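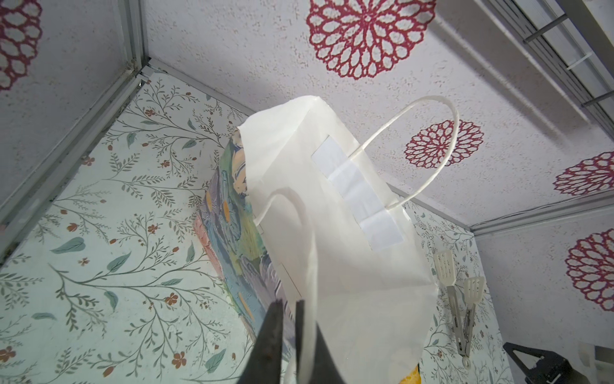
Fig. 4. White paper bag with twisted paper handles.

Section 4: Opening a Grievance File

Use this section when a member comes to you with a complaint that may turn into a grievance. It covers the first meeting, setting up the file in Nurkamska, and handing the case to the chief steward. Step 1 hearings are covered in Section 5. Arbitration is not covered in this guide.

These instructions apply to all Local 1778 stewards at Ullach Distribution and at the Paduvier plant. Stewards at Le Goff work under a separate contract with different deadlines and should use the Le Goff supplement in place of the deadline table in 4.3.

Last revised Oct 10, 2024.

4.1 Before you start

You will need:
- Your steward login for Nurkamska
- A blank fact sheet (Form 100)
- A copy of the current contract, including the side letters signed in June
- Somewhere to talk where a supervisor can't overhear

If your login has expired, call the union office at extension 823. Do not borrow another steward's login. Every entry carries the name of the account that made it, and the company's lawyer may ask about this later.

4.2 Taking the member's account

1. Ask the member to tell you what happened from beginning to end. Don't interrupt to fill in boxes.

2. Go back over it and complete Form 100. Get the date, shift, work area, supervisor's name and the names of any witnesses. If the member is unsure of a date, write "unsure" next to it.

3. Write down what the supervisor said in the supervisor's own words, as near as the member can remember. Put quotation marks only around words the member is certain of.

4. Ask what the member wants. Back pay, a warning removed from the record, a shift bid run again - be specific. "Made whole" goes in the formal remedy language, but it doesn't tell the chief steward what the member will settle for.

5. Have the member read the form and sign it. Sign under the member's signature and add the time.

Note: If the member has been called to a meeting that could lead to discipline, stop here and go to Section 2. Representation at the meeting comes first. The file can be opened afterward.

Caution: Do not promise a result. Tell the member you will open a file and that the chief steward will call.

4.3 Working out the deadline

The clock starts on the day the member knew, or should have known, about the violation. It does not start on the day the member told you. When those two dates are far apart, use the earlier one and flag the file.

1. Find the type of case in the table.
2. Count working days only. Holidays listed in Article 9 are not working days.
3. Write the deadline in the top right corner of Form 100.

Type of case / Working days to file
Discipline short of suspension / 10
Suspension or discharge / 5
Pay, overtime, premium / 15
Scheduling and bids / 10
Health and safety / 10 (see Note)

Note: A safety hazard that is still going on should be reported to the safety rep right away, whether or not a grievance is filed.

Caution: An extension counts only if it is in writing and signed by both sides. A supervisor saying "take your time" in the hallway is not an extension. We lost a good overtime case at Paduvier this way.

4.4 Creating the file

1. Log in to Nurkamska and select New Case.

2. Enter the member's name as it appears on the seniority list. If more than one member is affected, choose Group and enter the first name on the list. The others can be added in step 6.

3. Select the site. The contract version loads by itself. Check that it shows the current one.

4. Enter the articles you believe were violated. Add "and any other relevant articles" in the text box below. This wording must be typed in - the program does not add it.

5. Enter the deadline from Form 100. The program will suggest a date of its own, which does not account for the Article 9 holidays. Type over it.

6. Scan and attach Form 100, followed by any write-ups, pay stubs, schedules or text messages. Add the names of other affected members here for a group case.

7. Select Save and Notify. A case number appears at the top of the screen. Copy it onto the paper form.

Note: Attachments over the size limit are dropped without a warning. After saving, open each one to make sure it is there.

4.5 Requesting information from the company

1. Open the case and select Information Request.
2. Choose the template that fits. Template 125 is for discipline cases and asks for the personnel file, the investigation notes and records of similar discipline.
3. Delete any line that has nothing to do with the case.
4. Send the request to the labor relations mailbox, with a copy to yourself. Enter the date sent in the case log.

If there is no answer after five working days, send the follow-up template and tell the chief steward.

4.6 Handing over

Put the signed Form 100 in a sealed envelope with the case number on the front and take it to Mirta Insaurralde, chief steward, at the union office. Paper originals stay there. For suspensions and discharges, phone her the same day as well.

Keep your own notes until the case is closed. Do not leave them in a company locker or save them on a company computer.

Continue to Section 5, Step 1 Hearings.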